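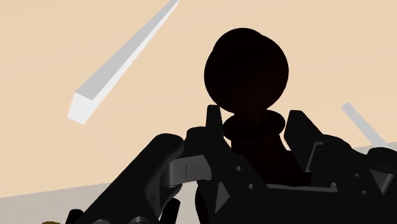
Comprar un cachorro por la foto

Otra vez la misma historia. Anuncio bonito, cachorro con lazo, "vacunado y desparasitado", teléfono y a correr. Y la gente llama. Llama esa misma tarde, con la señal ya preparada.

No estoy en contra de los criadores, que conste. En Goltham hay gente que lo hace bien: pocas camadas, los padres a la vista, preguntas incómodas al comprador. El criadero Civetti te tiene 3 visitas antes de darte nada. Pesado, sí. Ojalá todos.

Lo que me molesta es la garantia. Treinta días, sesenta, lo que sea. ¿Garantía de qué? Una displasia no sale en un mes. El miedo a la gente tampoco, o sale y te dicen que ya se le pasará. Y quién devuelve un perro que ya duerme en el pasillo de casa. Casi ninguno. Eso el vendedor lo sabe de sobra.

En Kuruc pidieron el año pasado que los anuncios llevaran número de registro del criador. Se revisaron 1631 anuncios y solo 222 lo traían. El resto, un móvil y un corazoncito. La propuesta vuelve a pleno en febrero y yo la apoyo entera, aunque se quede corta. Me faltan las pruebas de los padres, cadera y codos como mínimo, publicadas, no "disponibles a petición".

Que sube el precio, dicen. Pues que suba. Un labrador come, enferma y suelta pelo durante doce años, y el que no puede esperar un par de meses a una camada decente a lo mejor tampoco puede con lo demas.

Vayan a ver a la madre. Si no hay madre, no hay trato.

Boletín Wanov · 14 de enero de 2018 · Contacto · Todos los derechos reservados · Volver arriba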